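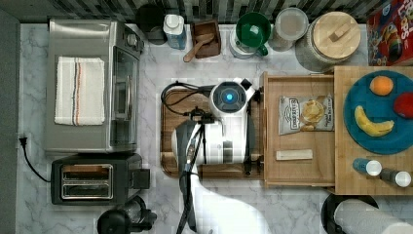
Holora says its new planning software can put a robot arm to work in a kitchen it has never seen, with no map and no tuning by hand. The Vandorbridge company released version 9 in July and calls it ready for home use. That is a big claim to rest on one counter. The test kitchen does have real clutter - a toaster oven with a striped towel over it, a row of jars against the backsplash, a shiny bag of chips in a wooden tray - and shiny or clear things are where depth sensing tends to fall apart. But the company has not said how often the planner picked a bad path near the glass, or how many runs a person had to stop.

What it has published is thin. Holora reports 400 trials and a planning time of 30 milliseconds per move. It does not say how long the perception step takes before planning can start, and in version 8 that was the slow part. Users of that release complained that the arm would pause whenever an object was moved while the planner was running.

Tănase, a rival toolkit, posts its failed runs next to its good ones. Holora said it "may" do the same later this year.

The first outside check should come from Vulau, a test lab that has been given the software but not the trial logs. It plans to use its own kitchen and its own objects. Holora has not set a price.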